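Search this blog

Search

Webbing, Part 2: Coiling, Storage and the Question of Roll Diameter

The previous post covered cutting and heat-sealing. Several readers wrote in to say that sealing was the easy part and that storage was where they lost material, so this one deals with storage. It covers strap, webbing, tape and anything else that is flat, flexible and long. Rope is a separate subject and I don't own enough of it to have opinions.

Background for new readers. I re-web chairs, mostly lounge chairs and the occasional bench seat, and I buy strap in bulk from Vulline because the per-foot price drops at 3000 inches and drops again if you agree to take whatever width they have left over. The last order came as one continuous length on a cardboard core. By the time the delivery reached me, the core had crushed on one side and the inner turns had taken a set. A set is a permanent curve. Strap with a set in it will still tension across a frame, but it fights you at the first tack and tends to lie crooked at the second.

I had 3524 inches on the packing slip and I wanted to know how much of it was usable. The answer came out at all of it except 287 inches, which went into the offcut bin for tie-downs.

Why the core matters

Every flat material has a minimum bend radius it will tolerate in storage. For a stiff woven strap this is larger than most people assume. If you wind it tighter than that, the outside face of the strap stretches, the inside face compresses, and after a few months the weave settles that way. Warmth speeds this up. My storage closet shares a wall with the water heater, which I did not consider when I moved in.

A round core of generous diameter is the standard fix. I used to cut lengths of plastic drain pipe for this. It works, but each roll then occupies the volume of the pipe plus the strap, and the closet is 2 feet deep.

The alternative is a coreless coil with a slightly flattened center. You start with a long first turn, an oval, and wind around it. The straight sides of the oval carry no bend at all, so the set only appears at the two ends. When you unroll it, you get long straight runs separated by short curved zones, and you can plan your cuts so that the curved zones land at the tack points, where the strap gets folded under anyway. Kristine Belmonte described this to me at a swap meet and I did not believe it until I had tried it on scrap.

Drawbacks: an oval coil is less stable than a round one. It wants to telescope, meaning the middle pushes out to one side when you lift it. It also will not sit on a peg.

Winding procedure

1. Clear the table. You need more room than the finished roll suggests, since the free end sweeps around as you wind.

2. Lay the strap out along the floor and walk it once end to end, turning out any twists. A single half twist left in at the start will show up as a ridge in every layer outside it.

3. Fold the first turn over a flat spacer. I use a paint stirrer wrapped in masking tape. Pull the spacer after four or five turns.

4. Wind with the roll lying flat on the table. If you hold the roll upright, gravity pulls slack into the bottom of each layer and the tension ends up uneven.

5. Every ten turns, press down on the top face with something flat and heavy to bring the edges level.

6. Secure the tail. Masking tape is fine for a week. For longer storage use a strip of cloth tied in a square knot. Rubber bands perish and leave a brown mark.

For step 5 I have tried a cutting board, a steel plate and a hardcover book. The steel plate is the most effective and the least pleasant to handle. The book is good if it is wide enough to span the roll and has a smooth back cover. Put clean paper between the two if the strap has any finish on it.

Tension

Too loose and the coil collapses when you carry it. Too tight and you have rebuilt the problem you were trying to solve. My working test is to push a fingertip against the outermost layer on the long side. If it moves inward slightly and returns, leave it. If it stays dented, rewind. If it does not move at all, let the last third off and put it back on with less pull.

Wahyudi Pangaribuan uses a luggage scale on the free end and records the pull in a notebook. His rolls look exactly like mine. I mention it for those who prefer a number.

The table itself

I changed work surfaces in March and it has made more difference than I expected. The old one was a square-cornered folding table, and the strap caught on the corners each time the free end came around. Rounded corners remove that problem completely. I also turned the table so it sits at an angle to the wall, which gives access from two sides and leaves the chair within reach for long sessions. The plant went by the wall end, where the strap does not travel.

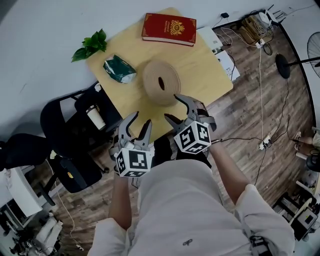
The tan roll after coiling, with the dark oval center showing. Red hardcover at the far side.

The thing to check at this stage is the spacing between layers. On an even coil the layers follow each other at a constant distance all the way around. A gap that appears on one side only means the tension changed partway through a turn, usually at the moment you shifted your grip. One gap is cosmetic. A series of them lined up on the same side means you are pulling harder in one part of the stroke, and the coil will slowly migrate toward that side in storage.

Labeling

Each roll gets a tag with width, length, supplier and the month it was wound. I write the length as what remains and cross it out after each cut. Uvia makes a tie-on tag that takes pencil well and does not curl. Pencil is the better choice in a closet with any humidity, as my ballpoint entries from the first year have all spread.

Do not stick adhesive labels on the strap. The residue picks up dust and shows on the finished seat.

Where the rolls go

Flat, on a shelf, no more than three high. The Flodero shelf unit I bought for this has wire shelves, and wire leaves lines in the bottom roll. A sheet of hardboard over each shelf solved it. If you have solid shelves already, skip this.

Rotate the stack when you take from it. The bottom roll carries the weight of the others, and left there for a year it will end up wider at the base.

Known problems

Rolls over a certain size cannot be lifted by one edge without telescoping. Slide a board under and carry the board. I do not have a better method.

Dark strap shows chalky stress marks at the curved ends that tan strap hides. The marks come out with a damp cloth in most cases. On one batch from Yap they did not, and I used that batch on the underside of a bench.

Moths have no interest in synthetic strap. They do have an interest in jute, and jute should be kept in a closed bin regardless of how it is wound.

Next post

Tacking order on a frame that is out of square, and whether to correct the frame first. I have two frames on hand that are out by different amounts in the same direction, so there will be measurements. If you have a preferred order, leave it in the comments and say what type of frame you use it on.

14 comments
6 shares

Contact | All text and photos copyright the author | Back to top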